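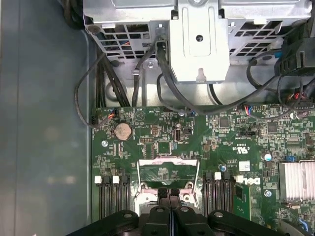
Gistetti Books, Catalog and Author Pages Team

How to write the description of your memoir for the catalog
Last changed 28 October 2021

When your memoir is accepted for the Gistetti catalog, we ask you to send us a description. It is the text which a visitor reads under the title. On the search results page only the beginning is shown, and the visitor must click to read the rest. Many authors find this small text more difficult than a whole chapter. With the steps below you can finish it in one afternoon.

Before you start
Put the manuscript away. If you have it open, you will want to copy sentences from it, and sentences from a book do not often work in a catalog. Take one sheet of paper and write who you were when the story begins, where you lived, and what changed. Complete sentences are not necessary yet.

Step 1. Choose the years
A memoir is not the whole life. Decide which years the book covers and use only these in the description. If your story begins in 1980, do not start with your grandparents, even if they have a chapter of their own. You can mention them in the author biography, and there is a separate field for it in the form.

Step 2. Choose first or third person
Both are allowed. "I left my village" is warmer, "She left her village" is more usual in the trade. Penico, who prints the paper editions, puts the same text on the back cover, and there the third person usually looks better. Whatever you choose, keep it until the end. The most common mistake we correct is a description which begins with "she" and finishes with "my journey". 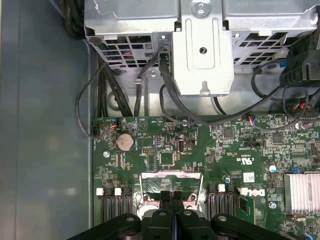
Open computer chassis from above, with the metal drive cage and the green motherboard.

Step 3. Write the first 50 words
These are the words which appear on the results page, so they must be clear when they stand alone. Say your place and your situation early. Compare these two beginnings:

Life is full of surprises, and everyone must find their own way through the storm.

At nineteen I took over my father's bakery in Cuvness, with his debts and his three ovens, and I did not know how to make bread.

The second beginning gives the reader a person, a town and a problem. The first one could stand on any book. If your beginning is like the first one, try to delete it and look at the next sentence - very often the real beginning is already there.

Step 4. Write the rest
The full description can have up to 234 words. The form will not accept a longer text. Tell what happens until the middle of the book, and then stop. You do not have to hide everything, and if the title already says that you survived an illness, you can say it also.

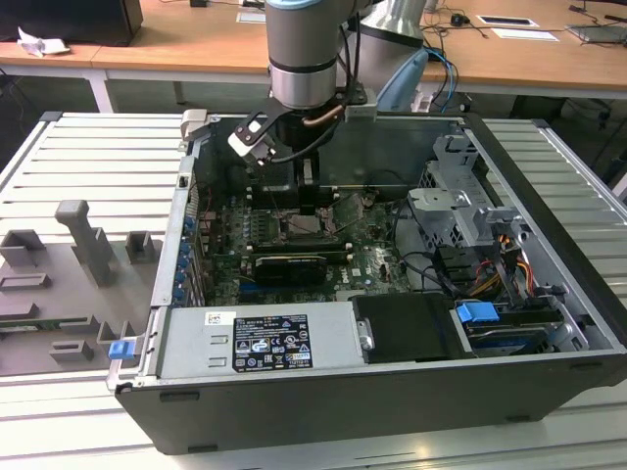
Be careful with other people in this part. A former husband or a sister may agree to be in the book and still not like to be found by a search engine. In the description write "my sister" without the name. If a person has asked you not to be in the book at all, please speak with us before you send the form.

Step 5. Take out the praise
Words like "moving" or "unforgettable" should come from a reviewer. If you have a review, there is a field for quotations under the description. Please write there also where the review was printed.

Step 6. Read it aloud
Read the text slowly to somebody who does not know your story, and ask this person to tell it back to you. Where they make a mistake, the sentence is probably too long.

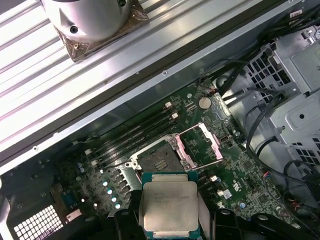 A reader who used this page wrote to us that step 6 was too late for her, and that she now reads aloud already after step 3, before she has become fond of the wrong beginning. She also asked if a description can be changed after the book is published.

Yes, it can. You may send a new text two times in a year without cost. Changes on the website are visible after the next update, but the back cover stays as it is until a new printing. The El Idrissi series has its own form, and authors in that series should send the changes to their series editor. The next update of the paper catalog is in January.

Sending the form
Paste the description as plain text. Italic letters are lost when the form is saved, so put titles of other books in quotation marks. Check the spelling of all place names, then press Save and after this Send. If you press only Save, the text stays in your account and we do not receive it.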